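[flullel-list] Re: Table top for the work room, oil or lacquer?

Hello all,

thank you for the question, I was hoping somebody would ask it before I had to. My answer became a little long.

On the list, a member wrote:

> We want to replace the old top in our work room. It is 2,000 mm by
> 900 mm and the white coating is coming off at the corners. I would
> like wood this time. My colleague is afraid that wood is too dark and
> too restless for a table where small things are handled all day
> (phones, cases, small packages). Does the grain disturb you? And did
> you oil it or lacquer it? Also please tell what you have behind the
> table. Our wall is in a bad state and must be covered with something.

First the grain. We have a wooden top at Prullovum since September and I was also afraid of it. With us it runs along the long side, so when you stand at the table it goes from left to right. I find this much calmer than the sample board I had at home, which I always held the wrong way. There are darker and lighter streaks, but a phone or a blue case stays easy to find on it. On our former grey top I lost dark screws every week, and I lose them still, so please do not expect help there.
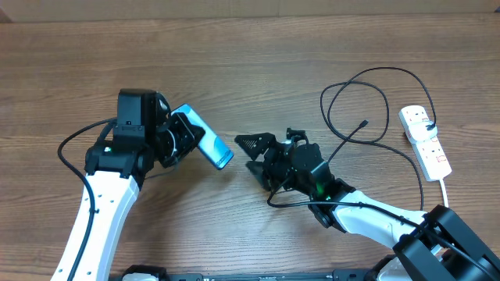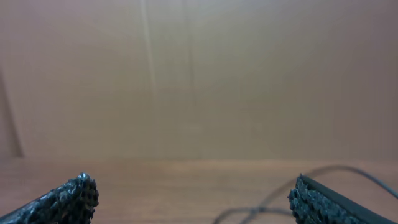
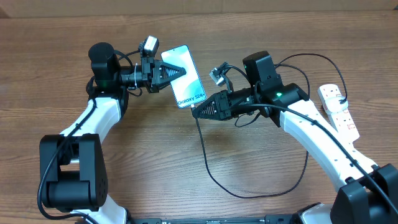

Our table top with the pale panel behind it. The phone in the third picture is a Galaxy S24+.

About the colour I must warn you a little. In the second picture it looks more orange than in the first. If your colleague wants to judge the tone, it is better that I send a small offcut by post. I have three of them left.

Oil or lacquer: we took oil, two thin coats, and let it rest over night between them. The tin did cost 41 euros and half of it is still in the cupboard. A friend at MacLeish has lacquer on the same kind of board and is content too, but she had to sand the whole top again after one deep scratch. With oil I rub only the bad place. On the other hand you must wipe up coffee at once. I have learned this near the left corner.

For the wall I can recommend a plain beige panel. Ours is matt, and this matters to me more than the exact shade, as I do not like to have the lamp shining back in my eyes. It hides the old paint completely. We did not glue it, so it can be taken away when the landlord comes.

One thing I would do differently is the cables. I did not want to drill in a new top, and so they lie on the wood, as the thin one does in the second picture. When you order yours, ask for the hole at the back edge to be made in the workshop. Jemimus asked a fair price for this when I telephoned later, but then our top was already screwed down.

May I also ask something back: is your 900 mm the depth with the old edge strip, or without? If it is without, I would go a little deeper.

Kind regards from Prullovum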